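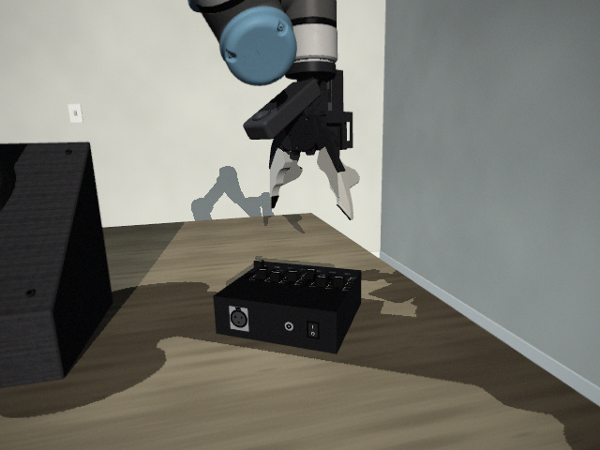 If you live in one of the Jullside flats, you can finally get rid of your carpet. The carpet rule, which I've been moaning about on these pages for longer than I care to remember, was dropped on Wednesday evening, and from September tenants will be allowed hard floors in every room except the bedroom directly above somebody else's. So yes, light-brown planks with a bit of grain to them, like the ones here, are allowed at last, and I know at least three people on my own landing who've had their samples picked out since the spring.

For anyone who has missed the whole saga, Jullside is the pair of blocks behind Ostport station, 118 flats in all, and every tenancy agreement there has a clause saying floors must be "fully carpeted, wall to wall, save for kitchen and bathroom". It went in when the blocks were built, when the noise between floors really was dreadful. The landlord, Jaramillo, put new sound matting under the upper floors five years ago but left the clause exactly where it was, and that is what got people's backs up.

The petition was Rosalinda Fajardo's doing. She started it after her son's asthma nurse suggested they try the flat without carpet, and Jaramillo wrote back with a very polite no. It ended up with 1,236 names on it, which is a good deal more people than live in the place (my mum signed, and she's in another town altogether!). I asked Rosalinda how she felt when the news came through and she said, "Tired, mostly. And then I went and measured the hallway."

Jaramillo's man on the night was Fabrice Rey, who I'll admit was more cheerful about it than I'd expected. He told the room the company had run noise checks in a handful of flats over the winter and the new matting was doing its job. Hard floors will need an underlay from an approved list, you'll have to fill in a form before you start, and if you move out you don't have to put the carpet back. That last bit got a cheer.

Not everyone is thrilled. Jawad Baloch, on the ground floor of the east block, got up and said he works nights and has nothing against anyone's floorboards so long as they aren't over his head at ten in the morning with boots on. Fair enough, I thought, and so did plenty of others judging by the nodding. Rey's answer was that tenants with hard floors will be asked to put a rug down in the living room, and that complaints will be dealt with inside a fortnight. Jawad didn't look convinced about the fortnight.

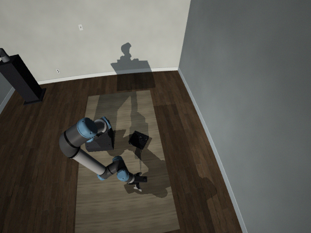 Beige rug, dark brown planks: bare boards can stay, but living rooms will be expected to have a rug.

How big a rug? I did ask, and was told "a sensible size", so make of that what you will. I've got one rolled up behind the wardrobe that I'm going to call sensible until somebody tells me otherwise.

The other thing people wanted to know was cost. Tenants pay for the floor themselves, but Moneo, the flooring shop on the quay, is offering to take up and cart away old carpet for free if you buy your boards there. Nadège Sabatier at the shop says to bring your room measurements in with you, as she's already had two customers this week wanting a price for "a normal-sized lounge".

Forms will be in the lobby of both blocks from Monday, or you can ask Gilmar Peixoto at the Jaramillo office to post you one. He's there until half past four most days, but closed for lunch.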